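2019-08-18

Slept badly and was up before six. Did the washing up from last night and hung the sheets out, which were dry by lunch. Guadalupe Arriaga rang at nine to ask if I still had the list for the toy table. I did, but it was in the other coat, so I read it to her from memory and got the prices wrong. Rang her back.

The toys are for the sale in December. It seems early to be at it, but last year we left everything until the final week and half of it went out unwashed. We took 349 in the end and could have done better. This year I want each thing wiped, looked over and in a labelled box by the end of next month.

Walked to Bomden after breakfast with the trolley. Azucena Contreras had the door open and the kettle on. She had already been through two sacks and put the soft toys to one side for her own machine, as she doesn't trust the one here. I took the hard plastic. A lot of it is odds and ends: farm fences without a farm, a till drawer, 22 marbles in a sock. The marbles I counted because the label on the sock said 25.

Stopped for soup at half past twelve. Azucena had brought bread. We talked about her knee and the bus changes, and she thinks the Wurero stop will go altogether. I said I'd write to them but I probably won't.

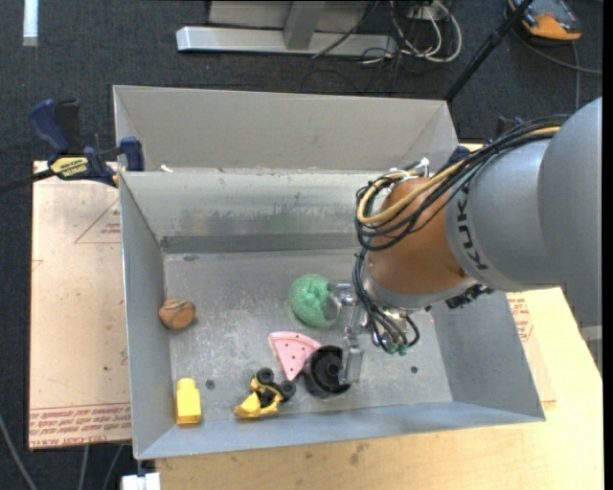
The metal bin, with the green one, the pink slice and the yellow digger or whatever it is.

I can't decide what the pink thing is meant to be. Azucena says watermelon on account of the dots. I say pizza, from the rim along the top. I have put "pink slice" on the list and left it at that. The green bumpy one has a crease across the middle and I'd like to know if it was sold that way. The yellow and black vehicle I have down at 100, same as the other vehicles, and Azucena thinks that is too much for it. The black wheel could belong to something. I'll keep it by until the rest of the sacks are done, in case a truck turns up short of one.

The bin itself is scuffed but it's a good size and things don't roll off it the way they do off the table. I want one like it for the shed. Angelovski had them in the catalogue but the postage was silly.

Home by four. Brought the sheets in. Legs tired. Wrote up the list again in pen and found I'd missed out the jigsaws, so they are squeezed in at the bottom. Need more labels, the small size, and a new marker as the old one has gone grey.

Egg on toast for tea. Guadalupe rang again about the jigsaws. Told her they have to be made up before we price them, all of them, and she went quiet. I said I'd do the big ones.

Bins out tomorrow. Ring the surgery.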